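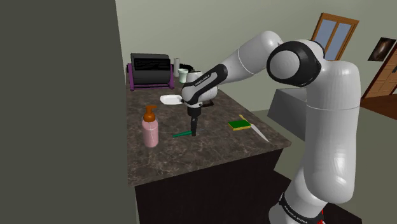
*By Roos Desmet | Grippers & Arms | 07/09/2018*

I've been living with the Gritden two-finger gripper since May, first on a real bench and lately (because my bench is covered in half-built things, as usual) in the simulated kitchen that comes with the Windell controller package. I'll say right away that I've grown very fond of it, though it took a while and a good deal of muttering.

What I love is how slim it is! My old Hendriks gripper was a dear thing, strong as an ox, but it needed so much elbow room that anything thin lying flat on a counter was a lost cause. With the Gritden you can come straight down on a small item and let the fingertips do the fiddly part, and the model in the simulator follows the real one closely enough that I now plan all my grasps there first. I ran 365 of them in the kitchen before I trusted myself to write any of this down. 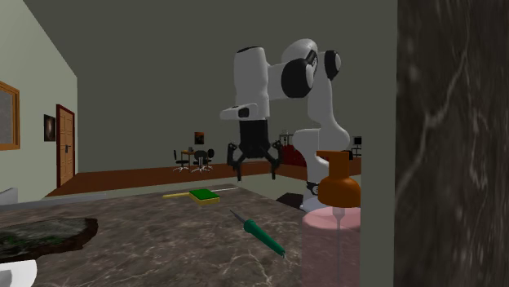 *Fingers open over the far edge of the counter, with the sponge close by.*

The views are worth a word too. Windell gives you a room view and a close view at the gripper, and I started out using only the first, which was silly of me. From across the room a pump bottle in the foreground can hide the base of the arm, and it's hard to judge how high the fingertips are. Switching between the two slows you down a little, but I wouldn't want to go back. My one real grumble is the menu for finger force, which is buried 4 levels deep and forgets your setting whenever you load a new scene. I've written to them. Twice!

Round handles are where I still go slowly. A soldering iron is thick at one end and skinny at the other, and I like to check the angle up close before moving on.

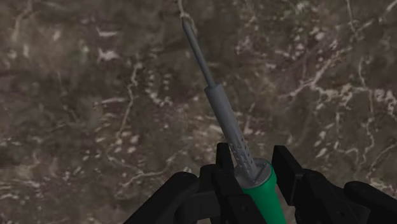

Lieven Groen wrote back after reading my draft that he'd keep the Hendriks for anything heavy, and that flat pads on a round handle want a lower speed on the wrist than I've been using, at least until you know how the tool is balanced. I've turned mine down and will report back when I've had a proper go at it with the real arm.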